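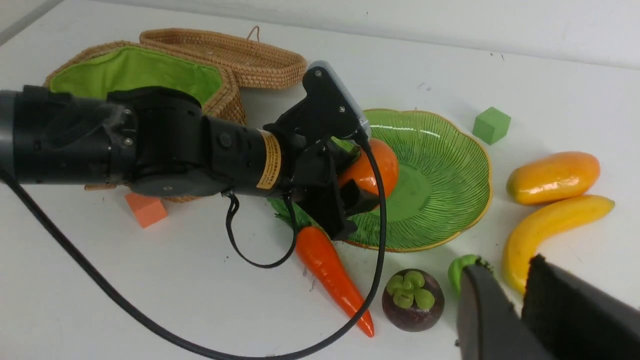 **PROPS & TABLE DRESSING**

Kotthorpe Players, props meeting, Mar 29, 2024, in the back room at Pappas Hall. Present: me, the director, our stage manager, wardrobe, and the lighting desk (who came for the cookies and stayed for all of it, to be fair). We started late because of the key situation again.

**1. Last meeting's notes.** Read and agreed, with one fix. I'd written that the market stall comes on in Act One. It's Act Two. Sorry, everyone.

**2. The fruit.** We got straight into the fake fruit and vegetables for *The Sandow House*, and I have to say I'm really happy with them! The persimmons are the stars. They've got that shiny skin and the green cap on top, and the orange is so strong it should read all the way to the back row. The director loves them and wants one in Aunt Vera's hand for the whole inheritance speech. The stage manager pointed out that shiny things bounce light, and the lighting desk said he'd look at it from the balcony before anybody starts dulling anything down. So please, no hairspray on the persimmons yet – that goes for me too.

The mangosteen got a long discussion. Wardrobe feels most of our audience won't know what it is from row F. The director says that doesn't matter, it's dark purple and it looks good beside the banana. Agreed to keep it in.

The mango stays. The carrot stays, with its leafy top, and goes into the basket with the top showing if we can manage it. We talked about swapping the chili pepper for something bigger and got nowhere, so it stays for now.

**3. The plate.** Everyone likes the green one with the gold rim. It's got a scalloped edge like a flower and it looks like something Aunt Vera would have been given as a wedding present and never used. My worry is that it's the only one we have, and it gets handed across the table twice in Act Two and slammed down once. The director offered to lose the slam. I said I'd believe it when I saw it. We settled on a softer put-down and a cloth on the table for that scene only. 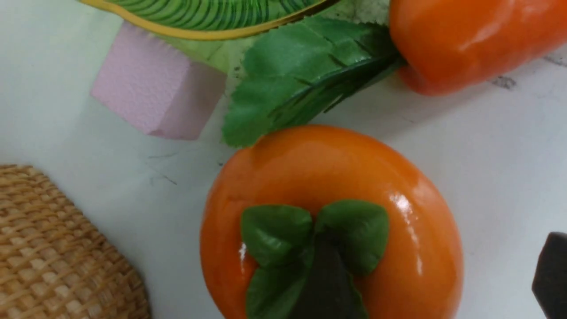 *Spyros Karras, Props Lead (taking the minutes)*

**4. Leaves.** I asked for this to be its own item and I'm glad I did. The leaves are the best thing about the persimmons up close, with the little veins and the toothed edges, and they're also what everyone grabs. Please don't pick anything up by its leaves! Hold the fruit. I've got a tube of Plalton craft glue in the drawer and I'd like it to last until October.

Wardrobe asked if spare leaves could go on Vera's hat. Carried, if there are any spare, and I'm not promising.

**5. Table top.** The white table shows every scuff. I'll go over it with a damp cloth and a bit of baking soda before the dress rehearsal, and if that doesn't shift the gray marks we'll put the cloth on for the full run and stop worrying about it. Lighting would prefer the cloth anyway (white table, white light, he made a face).

**6. Money.** We had $137 for the stall. I've spent all but nine dollars of it. The director asked whether that could buy another plate and I said it could buy a paper one. The big props budget is at $1,054 for the season, and we agreed to leave that alone until we know what the staircase costs.

**7. The basket.** Long one. The script says "she empties her basket," and we've never decided what's in it. After some back and forth we settled on the carrot and the brownish-orange one that I've been calling the sweet potato, with the persimmon already waiting on the plate when the lights come up. The lid comes off before her entrance and lives upstage of the basket, handle up. Stage manager will put that in the book. The green lining needs a press, and wardrobe has very kindly taken it on. 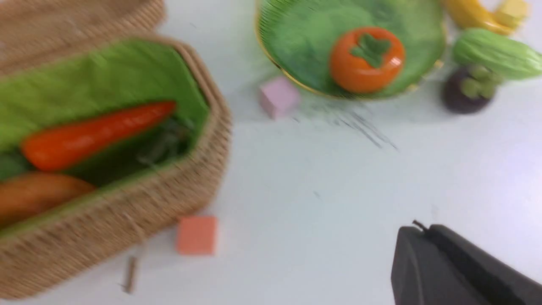 **Can the basket be set before the house opens?**
Set it after the interval, during the 13-minute changeover, once the table is in place.

**8. Small blocks.** We have the foam-type cubes, pink and orange, and no line in the script that needs them. Director would like to try them as sweets on the stall. I think they look like erasers. We'll try it in rehearsal and see who's right.

**9. Packing away.** Everything goes back in the basket at the end of the night, soft things on top, plate wrapped separately in the blue towel and carried by me or the stage manager. Please don't stack the banana under the mango, it gets a dent that takes ages to come out.

**10. Anything else.** Wardrobe is after a long mirror if anyone has one. The lighting desk would like it noted that the cookies were very good.

**To do**

- Spyros: clean table, check persimmon leaves, look for a second green plate
- Wardrobe: press the lining, return it before dress rehearsal
- Lighting: balcony check on the shiny fruit
- Stage manager: basket and lid positions in the book
- Director: decide about the slam

Next meeting is in the same room after the dress rehearsal. Whoever has the hall key, please bring it.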